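Negi all-season duvet, king — four months in

Bought in November, writing this on 7th April, so it's had a proper winter. Paid 138 for it at the Riltdale outlet, was 113 the week after which I'm still cross about. Keep your reciept, they did refund the difference but only after two phone calls and a very long hold tune.

Quick background. Old duvet was feather, leaked everywhere, had me sneezing by six every morning. Wanted something synthetic, not shiny, not crackly. The Negi has 2,142 reviews on the shop site and most of them say "lovely", which is no help to anyone. So, details.

Warmth. Good. Better than the tog rating made me expect. Bedroom faces north and the radiator is hopeless, and I only reached for a blanket on the really bitter nights. Too warm for me from the end of March on, one foot out by midnight. They call it all-season — I'd call it three.
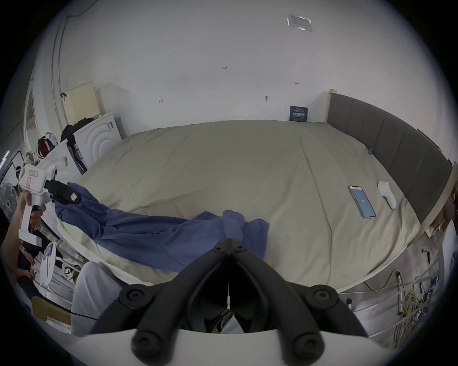
Weight is medium. If you like being pinned down you'll want something else. My sister Nkechi Ezeani has the Hiltent one, much heavier, and she won't hear a word against it. I slept under hers for a weekend and woke up feeling ironed.

Filling. Stitched in squares, mostly stays put. One corner went thin after the second wash, bottom left, and no amount of shaking has brought it back. Not a cold spot exactly but I can feel it with my hand.

Washing. Label says 40 and a big drum. Believe the label. Tried it at home in our ordinary machine and it came out with a dry patch in the middle, so laundrette after that. Two goes in the dryer on low, pull it out between, turn it, back in. Still damp at the seams when I got it home the first time. Allow a whole afternoon.

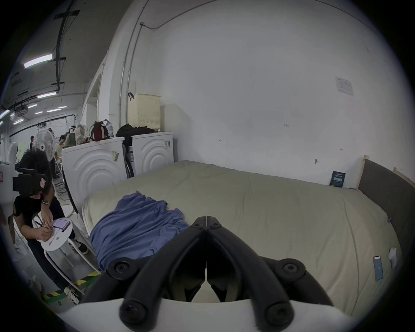
Noise — none. Big plus. The Grorkmont I had on trial rustled like a crisp packet every time I turned over and went straight back.

Cover fit is where I'd knock a star off. No loops at the corners!! At this price. Mine slides down inside the cover by the end of the week and I end up with an empty flap under my chin. Have sewn tapes on, took an evening, works fine, shouldnt have to.

Smell out of the bag was a bit plasticky, gone in two days with the window open.

Would I buy again. At 113 yes, at 138 probably wait for a sale. Anyone sleeping hot should get the lighter one. Four stars, would be five with loops.

Edit: Binta Fashola asked below about the double. Same filling, same lack of loops, I checked in the shop.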